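About Staniforth

Staniforth looks after furniture and floors in shared workrooms. We began with one room and a disagreement over whether it needed new desks. It didn't. It needed the old ones moved away from the door and a place to put the bags.

We have read plenty of pages like this one, and most of them promise that a better chair will change how people think. We doubt it. A chair should hold you up and roll where you push it. If you've been told your staff will be happier after a refit, ask who measured that, and when.

Our work comes down to three services, with names we inherited and never liked enough to defend. Turkis is the room check. Dumus is the refit. Plikport is the yearly visit, when we come back in July and see what has been broken, hidden or piled on top of something else.

A room check takes 45 minutes. We look at walkways, outlets, table edges and storage, and you get a written list with prices. If the list is short, the bill is short. Some customers find that suspicious, and we can see why, given what they've paid elsewhere.

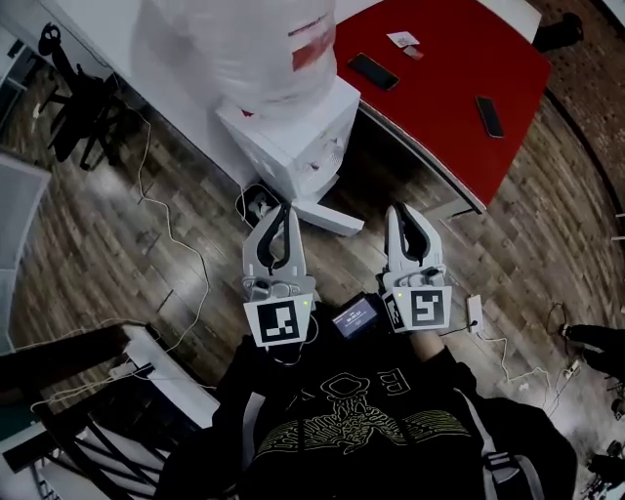

Storage is where we argue with people most. Everyone asks for more cabinets, and we usually say no. A new cabinet gives you another flat top, and a flat top gets used: a big white plastic bag ends up there, the power strip goes on the floor at the foot of it, and the phones get left on the red table. Adding a second cabinet would give you a second bag. We would start with the power strip, which belongs off the floor if there is any way to get it there, and then ask what is in the bag.

We like plank floors and say so, though we don't sell them. They show scratches from chair legs, and felt pads help less than the packaging claims. Carpet hides the marks and keeps the crumbs. Pick whichever bothers you less.

Curved walls are another matter. They look good on a plan, and then someone tries to stand a straight desk against one. We have no clever product for this. We pull the desk forward and accept the gap.

Staniforth has 6 people and one van. A room check costs $300, taken off the bill if you go ahead with a refit. We book 4 refits a month and won't squeeze in a fifth, so there may be a wait.

We don't publish customer quotes. Ask us for a phone number and we'll put you in touch with someone whose room we worked on, including one who still thinks we were wrong about the cabinets.

Page last updated 2025-09-25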